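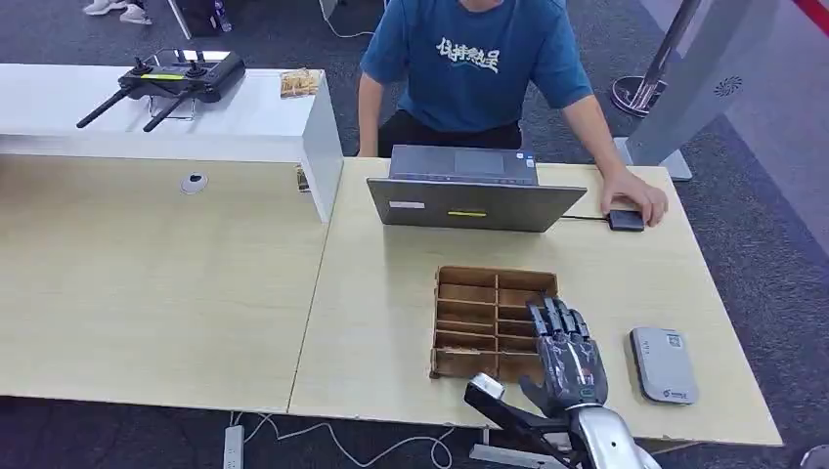 Print this page | E-mail this page

November
By Dinesh Shetty

Gallery: Card sorting at Trerkberg

Pladex handles used key cards and small printed cards for hotels and event halls. The cards arrive mixed, are sorted by design, and go back out in counted packs. Until this year all sorting at the Trerkberg site was done by hand at a long bench in the back office. Part of it is now done at a table station with a robot hand, using a job program called Gretero. This page covers the station as it runs today and the changes to the work of the people assigned to it.

Volume is roughly 3000 cards in a normal week. The cards come in 17 regular designs, plus whatever guests and visitors leave behind. The regular designs are assigned to tray cells before a run. Designs without a cell in that run are held for the next one.

The table

Two tables are set edge to edge. The right table carries the cardboard sorting tray, two columns of five cells, with the operator's laptop behind it. The operator sits or stands on the far side and faces the hand across the tray. Both the operator and the hand can reach every cell, and this fixed the table depth early on.

The tray is cardboard on purpose. A molded tray was tried first. When the hand came in low it hit a rigid wall and stopped the run. Cardboard bends, and a damaged divider is replaced from flat stock in a minute or two. The cost is that the cell walls drift out of square over time, so the tray position is checked at the start of each shift. The check is on the operator's list.

Grip on a key card

Key cards are stiff and smooth and lie flat, which makes them hard for a hand to pick up and easy for a person. At this station the card is therefore offered by the operator at the start of a new design, and the grip is set before the design is released to the run. The rounded finger rests on one side of the card and the jointed fingers close around the lower edge.

A hotel card with an autumn print, held upright in the hand. The small arrow shows which end goes into the reader - packs are returned with all arrows the same way.

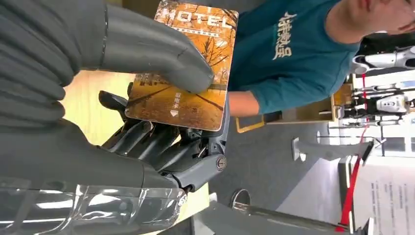

What the operators do now

Bench sorting was paid and scheduled by the pack. The work was fast, repetitive and easy to leave and come back to. Station work is scheduled by the run, and a run should not be left. In practice this moved the break times. Breaks now fall between runs, and the first one of the day starts at 10:15 instead of whenever a box was finished. Several operators asked for the old arrangement back and the matter is still open.

The tasks have changed as follows:

- Picking and placing common designs: moved to the station.
- Odd cards, bent cards and cards stuck together: still done by hand at the bench.
- Assigning designs to cells: new task, done on the laptop before each run.
- Offering the first card of a design: new task, done at the table.
- Counting and packing: unchanged.
- Tray check and divider replacement: new task, start of shift.

Each shift has 2 people on card work, the same as before. One is at the station and one at the bench, and they trade places at midday. The trade was requested by the operators. Time at the station means long periods of watching with short periods of handling, and most of them found a full shift of it more tiring than the bench.

Training takes three shifts. Reading the laptop display is the smallest part of it. Most of the time goes to hand placement: where to hold a card, when to let go, and how to keep your forearm clear of the tray when the hand is closing. New operators tend to hold the card too long and pull against the grip. Gretero reads the pull as a bad grip and opens.

Between runs

Run data is kept at the table. The operator closes out one job, looks over the log and loads the cell plan for the next. Vignesh Venkataraman, who leads the card group, asked for the laptop to stay on the sorting table when a separate desk was proposed. His reason was that an operator who has to turn around to read a message will miss the next grip.

Operator at the laptop, with the portable drive beside it. The tray is empty and the hand is holding a yellow card or packet at the right of the table.

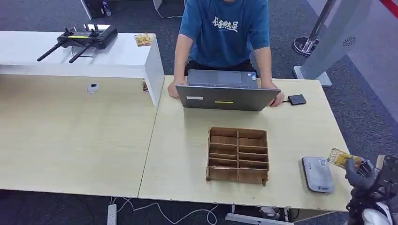 The log records each grip, each release and each stop. It does not record the name of the operator. This was agreed in writing before the first paid run, after a question from the bench about whether stops would be counted against people. Stops are reviewed by design and by cell only. The review has been useful: most of the early stops came from the two cells nearest the laptop, where the hand approached at a poor angle, and the fix was to move the tray forward.

Speed is a frequent question from other sites. The station is slower per card than an experienced sorter at the bench. It is steadier across a shift, and it makes fewer direction errors on cards with arrows. Rao, the customer with the strictest rule on card direction, has had its cards on the station since the spring. Customers with mixed paper and plastic cards stay on the bench for now.

Open items

Cable routing under the front of the tables is to be redone. The cell plan should print with pictures of the designs as well as their numbers - operators have been drawing these in by pen. A higher chair has been ordered for the station. The break schedule will be looked at again with both shifts present, and the result will be posted at the bench.

Print this page | E-mail this page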